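Incêndio no Lar de Acolhimento de Tratlow

O incêndio no Lar de Acolhimento de Tratlow foi um fogo urbano que destruiu a ala norte de uma residência para crianças e jovens na vila de Tratlow, numa madrugada de março. Não houve mortos. Dois funcionários foram assistidos por inalação de fumo e todos os residentes foram retirados do edifício antes da chegada dos bombeiros.

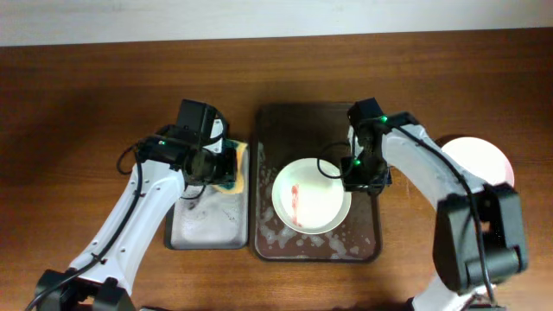
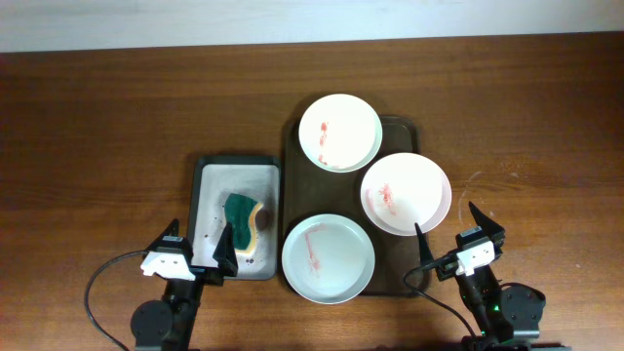
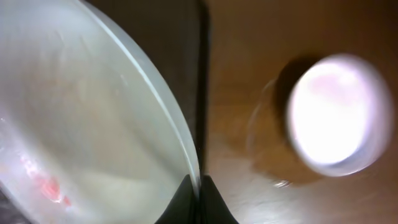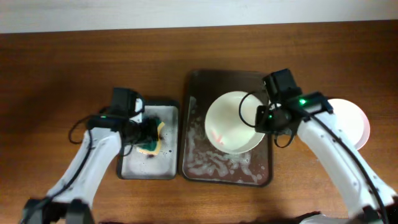
Tabuleiros e loiça.

Antecedentes

O lar funcionava desde a década de 1960 num antigo armazém de lãs, adaptado a residência por iniciativa da paróquia local. O edifício tinha dois pisos ligados por uma escada interior de madeira. A ala norte albergava os dormitórios e uma sala de estudo; na ala sul ficavam a cozinha, o refeitório e os serviços administrativos. A gestão passou mais tarde para a associação Geltia, que ainda hoje administra a instituição.

Uma vistoria realizada no ano anterior ao incêndio assinalou a idade da instalação elétrica e recomendou a substituição do quadro do piso superior. A obra estava adjudicada à empresa Marquez, mas não tinha começado.

O incêndio

O alarme foi dado por Mercy Mfaume, vigilante noturna, que sentiu cheiro a queimado no corredor dos dormitórios. A evacuação fez-se pela escada exterior, instalada poucos anos antes – a escada interior já estava tomada pelo fumo. Os residentes foram reunidos no pátio e depois levados para a escola primária, onde passaram o resto da noite.

O fogo propagou-se à cobertura e foi dado como extinto ao início da manhã. A ala sul sofreu apenas danos causados pela água e pelo fumo. Perderam-se o mobiliário dos quartos, roupa, material escolar e parte do arquivo da instituição.

Investigação

O relatório pericial, assinado por Siebe Dekker, localizou a origem do fogo no teto falso da sala de estudo e atribuiu-o a um curto-circuito. A hipótese de fogo posto, referida nos primeiros dias pela imprensa regional, foi afastada. O inquérito foi arquivado sem acusações.

Realojamento e reconstrução

Os residentes ficaram alojados durante dez meses numa antiga pousada em Trirnard. Uma campanha de recolha de fundos, coordenada por Imogen Bunting, reuniu 2.449 donativos individuais, a maior parte proveniente do concelho.

O projeto de reconstrução é do arquiteto Samer Mansour. Manteve as paredes exteriores de pedra, substituiu a escada de madeira por uma de betão e acrescentou uma segunda saída no piso superior – exigência do novo licenciamento. A ala norte reabriu em 26 de outubro de 2023, com deteção automática de fumo em todos os quartos. Uma placa junto à entrada do pátio regista os nomes das corporações de bombeiros que participaram no combate ao fogo.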